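March 24, 2024

Pouring bench, Joswood room

Went back to the red dye today. The plain water we used in January was too hard to read against the white top. Mixed a fresh batch in the jug, 2 drops to 1000 ml, and stirred it for 90 seconds. Color is strong enough to read the level from across the room.

Plan was small pours only, measuring cup into the little clear cup, jug kept close by for refills. Halfdan wants the small cup weighed after every pour and not at the end of the set -- fair enough, the January numbers were a mess.

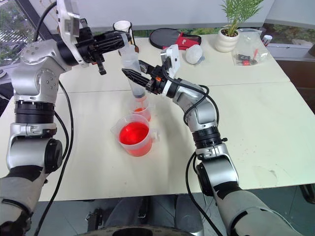 Tilted measuring cup over the small cup, thin layer of orange-red in the bottom. Jug in front, two-thirds or so full.

Color looks much lighter in a thin layer than it does in the jug. Don't judge the amount by shade, use the scale.

Back row of the table is filling up again. Palm can stay. The bag with the black and red bits should go back to the Birnari shelf, and somebody please claim the paper cup.

To do:
Order more dye, we are down to the last bottle
Ask Halfdan if the 2000 ml jug from Urban is free
Wipe the table before the dye sets -- it stained the last one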